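Home / Outdoor Interpretation / Monument Panels / Zidlow Companion Panel

Zidlow Companion Panel
Freestanding text panel for statues, memorials and historic markers
Sold by Drileck Heritage Supply
Availability: made to order
Price: on request, depends on panel size and ground conditions

Overview

A town has a statue. Half the town wants it gone and the other half wants it left alone, and somebody at a meeting suggests a plaque. Most of our orders for the Companion Panel start that way, and we think you should know before you order that a plaque will probably not settle your argument.

We have sold monument panels for a long time and we have read the brochures, including our own older ones. They used to say that a panel "turns conflict into conversation." We took the line out. Our buyer, Ezekiel Achterberg, asked the marketing people what it was based on and got no answer he could use. What a panel does is put words next to a monument, at a height where a person can read them, and keep those words readable for years. Whether anyone reads them is another matter. Whether the people who wanted the statue moved will accept a sign as a fair trade is a matter for your town, and no supplier can promise it.

If you still want one, the Zidlow is the panel we would pick.

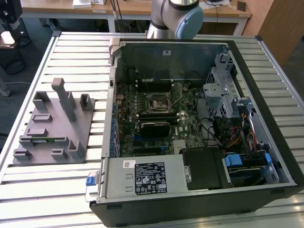

The panel stands on two steel legs and leans back a little toward the reader. The face is printed and sealed, and it comes off with a key, so the text can be changed without digging up the legs. We put that ahead of every other feature. Text on a contested monument gets changed. We have never known a first draft to last, and a bronze plaque with a sentence everyone now regrets is an expensive thing to own.

What the brochure says, and what we think of it

"Vandal proof." No. Paint comes off the sealed face with the cleaner supplied, if you get to it the same day. Leave it over a hot weekend and you may see a ghost of it. A hammer will damage this panel like it will damage any other. The maker now says "vandal resistant" when we complain, and then the old wording turns up again in the next leaflet.

"Readable by all visitors." The letters are large and the contrast is good. Raised lettering and braille are extra, and you have to ask for them when you order. A panel set back behind a flower bed is no use to anyone reading by touch. Please think about where the path runs.

"Neutral presentation." We have no idea what this means. A sign that says a general "served in" a war has made a choice, and so has one that says what he did there. Pick your words and sign them with the name of the body that wrote them. Visitors are quick to notice when a text has been sanded down until it says nothing.

"Engages younger audiences." This refers to the square code in the corner that opens a web page on a phone. It works as long as somebody keeps the web page going. When we last checked the codes on panels we had supplied, too many of them went nowhere. If your historical society has no plan for the page beyond next December, leave the code off and use the space for a map or one more paragraph.
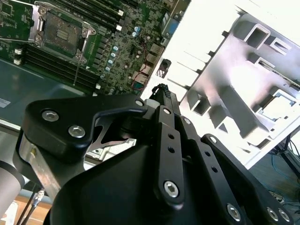

Motherboard with an empty CPU socket and black memory slots on either side.

Fitting

The legs go into concrete footings. On paving or close to old stonework, use the weighted base. It is ugly, and it saves you from drilling next to a foundation that may be older than the drawings say it is. The panel is heavy and takes two people to lift. The footings should be left to cure before the face goes on.

Stand it to one side of the monument. Buyers often want it directly in front, where it ends up in every wedding picture and gets complaints from people who have no view about the history at all. Too far off is worse. The Jernolau site put theirs across the road by the parking lot, and visitors took it for a notice about parking.

Check who owns the ground. The statue may belong to the city, the plinth to a trust and the grass to the parks department, and any of them can stop the job. We will not ship until we have a letter from the landowner. This annoys people. We once took a panel back that had been fitted without permission, and we lost money on it.

Writing the text

We print what you send. We don't write it and we don't check your facts, and we are wary of suppliers who offer to do both for a flat fee. Wiremu Halliday on our print desk will tell you if the text is too long to fit and will query a date that looks odd. That is where his job ends.

The usual trouble is length. A group spends months agreeing on every phrase, each member gets a sentence in, and the result is three times longer than a person will read while standing in the wind. Read your draft out loud, outdoors, next to the monument. If you get bored, cut it.

Quote from the record where you can, and say where the quote came from. "Many people felt" is weak. A line from a council minute or a letter in the local paper is harder to wave away, including by the people who will not like it.

From buyers

"Good panel, clear print, easy to swap the face. It did nothing to calm things down. We are on our second text and I expect another." Tekle Lemma, Ferreira

"I voted against buying it and still think the money should have gone to the archive. That said, it has stood through nearly two winters and the face looks the same as it did when it went in." Ignacio Begay

"Delivery was late and the key for the face was missing. Replacement key came without fuss. Order a spare." Grigore Bucur

In the box

Panel face, printed and sealed
Legs and ground fixings, or weighted base if chosen
Face key
Surface cleaner and cloth
Fitting sheet

Not included: concrete, braille, spare key, permission.

Guarantee

The maker covers fading and peeling of the printed face. Damage on purpose is not covered, and on a disputed monument that is the damage you are most likely to get. Ask your insurer before you order whether the panel counts as street furniture or as part of the memorial. The answers vary, and so do the bills.

Returns

Printed faces cannot be returned. Legs and bases can, if unused and in the original packing. If your group has not agreed on the text yet, order the legs later too.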